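Sheet mulching the side yard, finally!

I have wanted to get rid of the grass along our side fence for years, and this March I started. Sheet mulching is the laziest gardening method I know and I love it so much. You lay plain cardboard right over the lawn, soak it, pile compost and wood chips on top, and let the worms get on with it. My neighbor Ronja Rustad did her whole front yard this way after we moved to Gwilliam Street, and her soil now is dark and crumbly and smells wonderful (I have stood there sniffing a handful of it, yes).

My strip is 30 feet long and gets sun until early afternoon. I mowed it as low as the mower would go, left the clippings where they fell, and then came the cardboard. Big flat pieces are the best, the bigger the better!

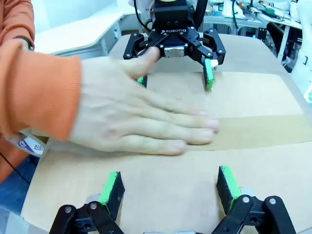 Do you have to dig up the grass first?

Mow it short and leave it. The roots rot down under there and feed whatever you plant next.

Overlap is where I went wrong last time, in the old garden. I left little gaps and the bindweed found every one of them. Six inches of overlap now, more at the corners, and I pull off all the tape and labels before anything goes down. Glossy printed stuff goes in the recycling. Then water, lots of it, until the cardboard sags and hugs the ground.

Boxes open up fast once you get the hang of it. Run a thumb under the bottom seam, pop the glue, and the whole thing falls flat.

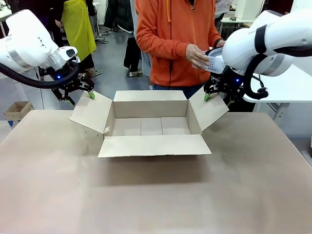
How soon can you plant into it?

Squash and pumpkins can go in the same day if you cut a hole and fill it with compost. Carrots are better left until next year.

I ordered 40 bags' worth of wood chips in one big heap, and it took me two evenings with the wheelbarrow. My arms! But the path side is finished, and tomorrow I'm putting in three squash plants and a row of nasturtiums by the gate.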